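Comparing Two Grippers on a Door Handle in Simulation, Start to Finish
By Nermin Türkmen, October 2026

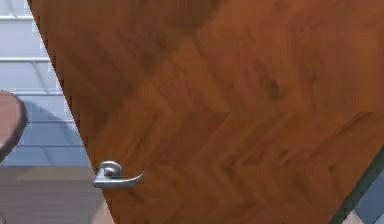

Door opening has been my favorite test for new grippers for years now, and I still reach for it before anything with blocks or cups. A lever handle asks for a bit of everything: you have to find it, get hold of it, push down along an arc, and then keep your grip while the whole door swings along a second, much bigger arc. If a gripper has a weak spot, a door will usually show it to you before lunch.

In this tutorial I'll walk you through how I compare two grippers on that one task, using a wrist camera view and nothing fancier. My two are the Castex parallel jaw and the Oltley hook finger, but please swap in whatever you have on hand. The steps stay the same.

Before you start

You'll need a simulator that can render a wrist camera, a door model with a working latch, and an arm you already trust. Please don't try out a new arm and a new gripper on the same afternoon. I did that one February and spent the rest of the month blaming the wrong one.

Step 1. Set the camera first

Mount the camera before you touch the gripper settings, and leave it in the same place for both runs. What you want is the lever and the nearby edge of the door together in the view, even if the door fills almost everything else. A slanted view is fine. I like to keep a sliver of the background wall too, because the line between door and wall is a nice strong edge for the controller to follow once things begin to move.

Busy wood grain is worth keeping, by the way. Plain gray doors are easier on the vision side, but the first real door you meet will have knots and streaks all over it, and a bright reflection on the handle besides. Better to find out early how your handle detector feels about all that.

Step 2. Match the starting poses

Save one arm pose and load it for every attempt. The two grippers will be different lengths, so measure from the fingertips and leave 4 centimeters between them and the lever. If you measure from the wrist, the longer gripper gets a head start and your numbers won't mean much.

Step 3. Run the press

Have the arm close (or hook) over the free end of the lever, well away from the round base where it meets the door. Press down slowly. I run 60 attempts with each gripper, shifting the door a little every time, and I log the finger force along with the lever angle. Go make some tea — it takes a while!

Step 4. Run the pull

Once the latch lets go, start the swing. Keep the wrist loose here. My colleague Firdevs Dursun talked me into lowering the stiffness for this part, and she was right, as she usually is about stiffness. With a stiff wrist the jaw gripper kept twisting off the lever halfway through the arc.

Step 5. Read the results

Count a run as good only if the door reaches 66 degrees with the gripper still in contact. In my runs the hook was happier on the pull and the jaw was better at landing on the lever in the first place, so I ended up keeping both on the shelf. Look through the camera frames from your failed runs as well. Two of my worst failures were plain old detection misses, and the gripper had nothing to do with them.

If you change the handle model later on, go back to Step 2 and save a fresh starting pose before you compare anything.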